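4.2 Cleaning and protecting the seat cover

The Sadberg bench comes with a fabric seat. Most damage we see at the Paterson workshop comes from cleaning products, so be suspicious of any bottle that promises to lift every stain. We tried 6 of them on offcuts. None did better than plain water with a little dish soap, and two left a ring.

1. Vacuum the seat with a soft brush head.
2. Mix one teaspoon of mild soap into 900 ml of lukewarm water.
3. Test the mix under the seat, near the label marked 404. Wait until the spot is dry before you judge it.
4. Dampen a cloth and wring it out hard. Dab from the edge of the mark toward the middle.

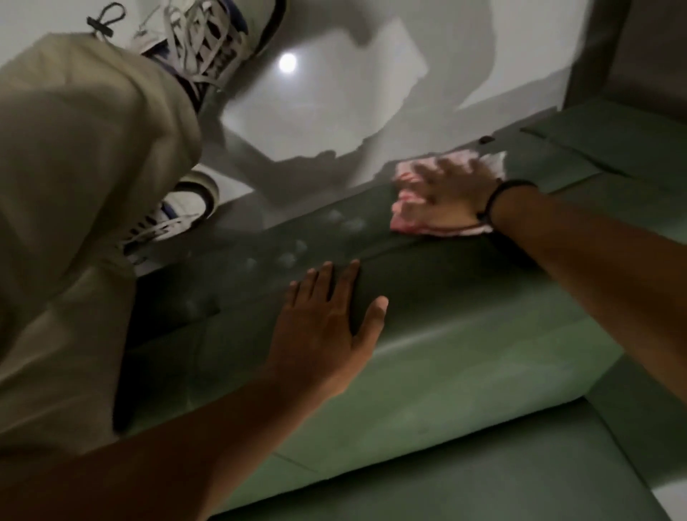 Fig. 7. Cloth held against the far edge of a green seat, other hand flat on the upholstery.

5. Go over the area again with clean water.
6. Leave the bench to air-dry. Do not use a hair dryer, whatever you have read online.

CAUTION: Do not use bleach, acetone or a steam cleaner. Steam gets into the foam and can take days to come out.

NOTE: Prolo spray (part 819) is sold as a stain guard. It slows down spills. We have not found that it stops them, and it has to be put on again every April or so. Skip it if nobody eats on the bench.

Loose threads should be trimmed with scissors, never pulled. For a torn seam, write to Thabiso Dlamini at the parts desk and include the bench serial number.

Section revised August 31, 2024, F. Abera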